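Email ads or search ads for a small online shop?

Asked 2018-03-01 in Small Business Marketing

I run a small shop on Plarport and I sell kitchen things. Until now I paid only for search ads, with a budget of 100 dollars per month. My mailing list has 991 addresses, all from past buyers. In August I tried one newsletter and got 5 orders from it.
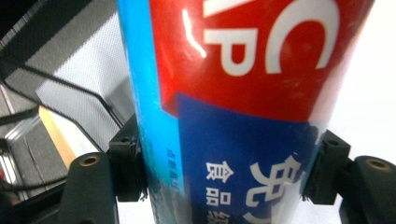 My question is if I should move part of the ad money to email, or keep everything in search. I am not able to pay for both in full.

Answer 1

Email, for sure. Search clicks are too expensive now. I use Pronora and I am happy.

Answer 2

I would not move everything. Your list is made of people who already bought from you, so it will not bring new ones. Take 30 dollars for email and leave the rest in search for two months. Put a different coupon code in each channel, then you can see which orders come from where. Please also check that your buyers agreed to receive the newsletter.

For the ad itself, try one product close up with strong colors. It worked better for me than a photo with many items.
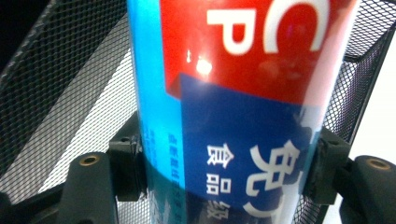 Close-up of a can with red and blue label

Answer 3

Does Drurkell still have the free plan? I changed to Bezerra last year and the reports are easier to read, but the support is slow.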